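Fitted sheet

A fitted sheet is a bed sheet whose corners are sewn into pockets and whose hem is drawn in with elastic, so that it grips the mattress and stays there through the night. It is the layer a sleeper lies on, and in most homes it is the first piece of linen to go onto a bare bed and the last to come off on laundry day. In Britain and in many other places it is simply called the bottom sheet, although that name also covers the flat kind that is tucked in by hand, and older people in particular will use the two words for either one.

The fitted sheet belongs to a small family of bed linens that includes the flat sheet, the pillowcase, the duvet cover and the mattress pad. Of all of these it is the one that takes the most wear, and it is also the one that people complain about the most — usually while trying to fold it.

Construction

The usual fitted sheet starts out as a single rectangle of cloth, larger than the top of the mattress by the depth of its sides and a little more for tucking under. A square is cut or folded away at each corner and the two raw edges are sewn together, which turns the flat cloth into something like a shallow, upside-down box. Elastic is then run through the hem. On cheaper sheets it is found only at the corners, in short lengths. On better ones it goes all the way around, and these are a good deal easier to keep smooth, especially for anyone who turns over a lot in their sleep.

The depth of the pocket matters more than most shoppers expect. Mattresses have grown thicker over the years, and a sheet made for an older, thinner one may cover a newer bed perfectly well on three corners and then spring off the fourth in the small hours. Sheets sold as "deep pocket" are meant for thick mattresses or for beds with a topper. The opposite trouble, a deep sheet on a shallow mattress, is less dramatic but leaves loose cloth along the top, and the creases gather under the sleeper's hips and shoulders.

Materials

Cotton is the most common cloth by far, and it comes in two main weaves. Percale is a plain weave, one thread over and one thread under, and it feels crisp and a little cool, like a freshly ironed shirt. Sateen passes several threads over before going under, and it has a softer, heavier drape and a faint shine. People tend to have strong feelings one way or the other, and households where one sleeper likes percale and the other likes sateen generally settle the matter by whoever does the shopping.

Linen, made from flax, is rougher when new and softens with every wash. It never lies completely flat, and those who love it seem to love it for that. Jersey is knitted, stretches like a T-shirt and is much liked in children's rooms and in dormitories. Flannel is brushed cotton for the cold months. Blends of cotton and polyester dry quickly and wrinkle less, though they pill sooner, with those tiny balls of fiber coming up where the feet rub.

Thread count, printed so proudly on the package, is the number of threads in a square inch of cloth, lengthwise and crosswise added together. It says something about a sheet but not everything. A plain cotton with a modest count and long fibers will often outlast one with a grand number made of short ones, and some of the very high figures are reached by counting each twisted strand of a yarn separately.

Color and pattern

White has stayed the favorite for a long time. It can be washed hot, it goes with whatever blanket is in the closet, and a torn white sheet can be replaced without having to match anything. Pale blue, gray and cream come next in most shops. Patterned fitted sheets are mostly sold for children, where the dinosaurs or stars will be seen more often than a grown-up's sheet ever is — a child's bed being so seldom made.

In the town of Lallton, where a linen mill called Dulline worked for several generations, the bottom sheet was traditionally white and the top sheet had a blue stripe along the hem, so that the two could be told apart in a laundry basket. The mill's last catalog, which listed 153 kinds of bed and table linen, offered fitted sheets on only one page, near the back. Elisa Rinaldi, in her household book Lirnovano, recalls that her grandmother considered the elastic kind slightly lazy and bought it anyway.

Putting one on

Most instructions agree on starting at a far corner, usually one at the head of the bed, and then going diagonally to the opposite corner at the foot. This shares out the stretch and keeps the first corner from popping off. The other two follow, and the loose cloth along the sides is pushed under with the flat of the hand. Many sheets have a small tag sewn inside one corner, and makers commonly place it at the bottom right or bottom left, so it is worth learning where a favorite sheet keeps its tag.

Smoothing comes last. A few sweeps of the forearm from the middle outward will take out most of the creases, and whatever is left will be hidden by the covers. Some soft wrinkling is perfectly normal, particularly near the edges, and a sheet pulled so tight that it shows none at all is working its seams hard.

The bed as a surface

A made-up mattress is also, for much of the day, the largest clear table in the house. Clean laundry is tipped out on it to be sorted, suitcases are packed on it, and all the small belongings of daily life come to rest there: phones, chargers, books, socks, half-folded shirts. Tonantzin Quezada, writing on small apartments, calls this "the second life of the sheet," and it does explain a good many of the marks and snags that turn up in the wash.

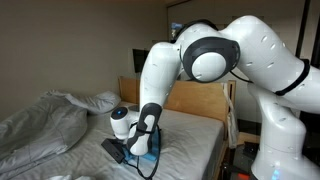 Baltasar Aravena

A light blue cloth lying crumpled on a white fitted sheet, with a flat black device and its thin cable beside it, makes a fair picture of how these things collect. Cables deserve a little care on a bed. They slip easily into the folds of loose fabric and get carried off to the washing machine with it, and a charger that is plugged in and working should be kept on a hard surface where the heat can get away, never under a pillow or a blanket. A good habit when clearing a bed is to take up the cords and hard objects first, wind the cords loosely, and only then gather the cloth. Pens, keys and anything with a sharp corner are best moved early too, as they can catch a thread.

Washing and care

Weekly washing is the usual advice, and every two weeks is common in practice. Sheets should be shaken out before they go in, and the machine should not be crammed full, as a fitted sheet has a way of swallowing smaller items into its corners and keeping them there, still soapy, until the end. Warm water suits most cotton. Very hot water and high dryer heat are hard on elastic, which loses its spring and begins to crackle when stretched. Once that happens the sheet can be rescued by sewing in new elastic, or held down for a while with clip-on straps that run beneath the mattress.

Folding

To fold a fitted sheet, a person stands with a hand inside each of two neighboring corners, brings the hands together and flips one corner over the other so that they nest. The remaining two corners are found and tucked in the same way, which leaves all four together. The sheet is then laid on a bed or table, the elastic edges are turned inward to make a straight side, and the whole is folded in thirds and in thirds again. It takes some practice. Plenty of very tidy people skip it altogether, roll the sheet into a bundle and slip it inside its matching pillowcase, where it keeps quite well until it is wanted.

See also

Bed making
Duvet cover
Flat sheet
Mattress pad
Thread count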